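Sorting the wrapping drawer
September 9, 2024

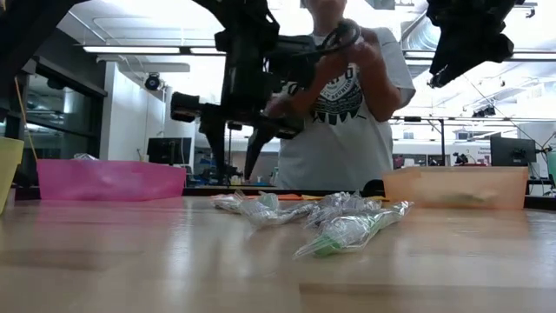

I have wanted to deal with the wrapping drawer since we moved into the flat, and last week I finally did it. It is the deep drawer under the worktop, the one that was meant to hold baking trays. It holds every bit of clear film, cellophane, tissue and ribbon that has come into this house on a present, a bunch of flowers or a box of biscuits. My mother kept such a drawer and so do I. The difficulty with cellophane is that it won't lie flat once it has been twisted. The three crumpled packages on the table are a fair sample, with the front one still twisted to a point at both ends and a bit of bright green showing through the film. A drawer full of that sort of thing is mostly air.

I used coloured bins for the sorting. They are the see-through kind, bought from Wullik when they were selling off the old range, and they had been sitting on top of the wardrobe with nothing in them. I like being able to see what is inside without taking the lid off, and these have no lids anyway. I gave each colour a job and wrote it on a piece of paper, as I knew I would forget by lunchtime.

Pink was for clear film and anything shiny. Orange was for things that belonged somewhere else in the house. Yellow was for paper and card. Green was for ribbon and string, though by the end it also had the gift tags in it.

The rule I set myself was that a piece had to be big enough to wrap a paperback. If it wasn't, it went. I borrowed this from Ornella Sanna, who used to work on the counter at Briveck, where they wrapped everything for free in the run-up to Christmas. She says anything smaller than a book ends up as packing for something else, and you can always find packing. I held to it for most of the afternoon. I made an exception for some gold tissue from Đàm, the tea shop, which is too thin to be any use but which I am keeping.

There was a surprising amount in there that wasn't wrapping. I found the spare key for the bike lock, a birthday card I had written to Štěpánka Machala and never posted, two packets of seeds and a Vindemis catalogue from the year we did the bathroom. The card has now gone in the post with a note. The seeds are out of date but I shall try them anyway.

Flattening the good cellophane took longer than the sorting. I tried putting it under the big chopping board overnight and that made little difference. What worked better was rolling it round a cardboard tube, the sort that kitchen foil comes on, and holding it with a strip of paper tape. Elastic bands leave a dent and in time they go sticky. The creases don't come out completely – I don't mind them on a present, but if you do, I would buy new and save yourself the bother.

Don't iron it. I did once, on the lowest setting with a tea towel over the top, and I had to scrape the tea towel.

As for what to do with the rest, our council doesn't take film in the kerbside recycling, so it has to go to the collection point at the supermarket. Paper can go in the ordinary bin for paper as long as there is no glitter or foil on it. I have put the film in a carrier bag on the hook by the door, where I will walk past it until I remember to take it.

The drawer now has the rolls standing along the back, the tissue folded flat in front of them, and the ribbon in an old shoebox. It closes without being pushed. The baking trays are still on top of the fridge, and I am going to measure the cupboard next to the oven in October, when the man comes to look at the hinges.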